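Home office and baby corner – monthly safety check
Checked in May by Rosalba Cocco, Grosonham
Comments added the same evening, once the little one was down.
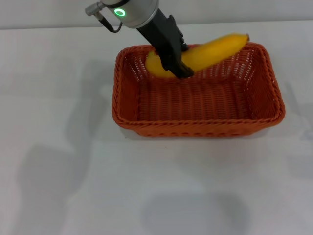
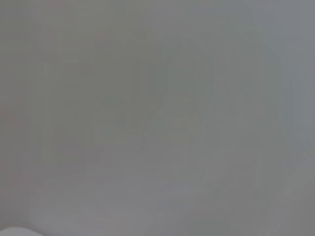
I work from the kitchen end of the flat, so the desk and the play mat share a room and I check them together. Anything on a tabletop counts as reachable once a child can pull up on a chair. Fruit is the one I forget: a banana in a woven basket, with its stem end over the rim, is easy to grab, so ours goes to the back of the worktop.

1. Desk and cables
Laptop lead clipped to desk leg – OK
Extension block off the floor – OK
Phone charger unplugged when not in use – FAIL. Found it live on the sofa arm.

2. Furniture
Bookcase fixed to wall – OK. Arturo Santoro refitted the top bracket, 2 screws, both tight.
Drawer catches – 8 fitted, 1 loose (bottom drawer, printer paper). Glue again.
Desk chair locked when I leave it – not always. Needs work.

3. Play mat
No small parts underneath – one pen lid, binned.
Stair gate closes by itself – OK, though it sticks when it's damp.

4. Hot things
Mug kept off the desk edge – OK
Kettle lead pushed back – OK
Radiator cover – still waiting for Skaluteck to send the missing side panel. Chase.

5. Alarms
Smoke alarm tested – OK
Carbon monoxide alarm – OK, battery low by the look of the light. Buy spare.

Carried over to next month: charger, drawer, side panel.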